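Ticket: Garment policy fails at handoff after retraining on mixed wrist-view data
Project: Nandetlow, two-arm fabric handling
Opened by: Anathi Kekana
Assigned to: Pranab Navaratnam
Status: Closed 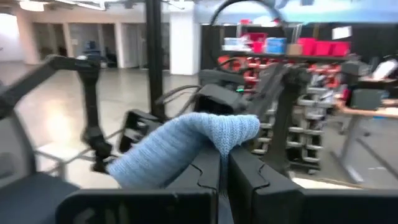
The retrained policy drops or misses small knitted items during the handoff between arms. The old checkpoint did not do this on the same items. Both were trained with the same code and the same settings. The only planned change was the training set, which went from 1,000 demonstrations to 3,000.

Expected: the new checkpoint does at least as well as the old one.

Seen: the first grasp is fine. The receiving arm then comes in, stops a little short of the fabric, and closes on nothing. Sometimes it closes on a thin edge and the item slips out when the first gripper opens. Out of 100 trials with the new checkpoint, more than half ended this way.

Large items such as towels are not affected as far as I can tell. I have only run a handful of those.

Steps to reproduce:
Load the new checkpoint on the Vakstead station.
Place a small knitted item flat on the work surface.
Start the handoff task with the default time limit.
Watch the receiving gripper in the last part of the approach.

Logs and wrist video for all trials are in the shared folder under the ticket name.

Anathi Kekana

---

Comment, Pranab Navaratnam

Read the logs. No faults from the arms and no dropped camera frames. Joint tracking error is within the normal range on both sides, so I don't think this is a controller problem.

Can you confirm which normalization file was loaded? We had a case in November where the new weights were running with the old statistics, and the arm stopped short in much the same way.

---

Comment, Anathi Kekana

Checked. It is the new file, and the checksum matches the one saved by the training job. I also loaded the old statistics on purpose to see what would happen. The motion got worse from the very start of the episode, so it looks like a different failure.

---

Comment, Cameron Whitelaw

Has anyone recalibrated the wrist cameras since the new data was collected? If the mount moved, the offset would show up mostly at close range.

---

Comment, Anathi Kekana

Ran the calibration check on all wrist cameras this morning. All pass. I also replayed recorded actions from one of the new demonstrations with the item placed by hand at the marked spot, and the handoff went through. The hardware can do the motion.

---

Comment, Pranab Navaratnam

OK, then it is the data or the way we sample it. I split the training set by source. The first 1,000 demonstrations come from our own operators. The added ones were collected under the Temex protocol, which tells the operator to pause before the receiving gripper closes. The pause was put in so that labelers could find the handoff point.

In our own demonstrations there is almost no pause. The receiving gripper moves in and closes in one motion.

My guess is that the policy has learned the pause but has no good way to tell when it is over. The images before and after the pause look nearly the same. The policy sees a short history and predicts a chunk of actions. If the whole history falls inside the pause, it has little to go on.

---

Comment, Rezaul Saha

That would explain stopping short, but why does it close on nothing? If it was stuck in the pause I would expect it to hang there until the time limit.

---

Comment, Pranab Navaratnam

I looked at the predicted chunks frame by frame. Near the handoff the model gives two kinds of answer. One is "stay put." The other is "move in and close." When we average overlapping chunks, the position comes out partway between them, but the gripper command is thresholded, so it still goes to fully closed. The arm travels only part of the way and the fingers shut early.

Towels hang lower and give the fingers more to catch, so a short approach still gets hold of something. That fits what Anathi saw, though there are too few towel trials to lean on.

---

Comment, Arif Wickramasinghe

Two quick tests before anybody retrains:

Turn off chunk averaging and run the same checkpoint. If Pranab is right, early closing should drop and we should see more hanging.
Keep averaging on, but hold the gripper command until the predicted position change falls below a limit.

Please use the same items and the same start positions as in the first run. Mixing in new items will make the numbers hard to compare.

---

Comment, Anathi Kekana

Ran both.

Averaging off: early closing nearly gone. The receiving arm now waits near the fabric, often until the time limit. When it does move in, the grasp is good. The motion is jerky between chunks, and I would not want to leave it this way.

Gripper hold: a little better than the original but not by much. The arm still stops short. It just closes later.

The first result matches Pranab's explanation. The second at least does not go against it.

---

Comment, Pranab Navaratnam

Thanks. I wrote a filter that removes still frames from the demonstrations. A frame is dropped if both arms and both grippers have moved less than a set amount since the last kept frame. I checked the output by eye on a sample from each source. The pauses are gone and the fast parts are unchanged.

One thing to watch: the filter also removes the short wait after the first gripper opens. I added an exception that keeps all frames near any gripper change. Without it the arms separate too early in replay.

Training is running now with the filtered set. Nothing else changed.

---

Comment, Anathi Kekana

Tested the filtered checkpoint with averaging back on. Same items, same positions, same number of trials. The stop-short failure did not appear. The failures that remain are mostly first grasps that pick up two layers of fabric, and we had those with the old checkpoint too.

I also ran the old checkpoint again on the same afternoon as a control. The filtered one did better on small knitted items.

---

Comment, Rezaul Saha

Do we know that the gain comes from the filter and not from a lucky seed?

---

Comment, Pranab Navaratnam

Fair point. Trained again with 2 different seeds, both filtered. Anathi ran shorter sets on each. Neither showed the early close. I have not repeated the unfiltered training with new seeds, so I can't say how often the problem would show up there.

---

Resolution

Cause: pauses in the added demonstrations, combined with chunk averaging and a thresholded gripper command.

Fix: still-frame filter added to the data preparation step and turned on by default for the handoff task. The exception around gripper changes is also on by default. The raw demonstrations are kept as they were.

Follow-up: Arif to ask for the pause to be removed from the collection protocol and replaced with a pedal mark. The double-layer grasp failures are moved to a separate ticket, assigned to Nanayakkara station for testing.

Closed by Pranab Navaratnam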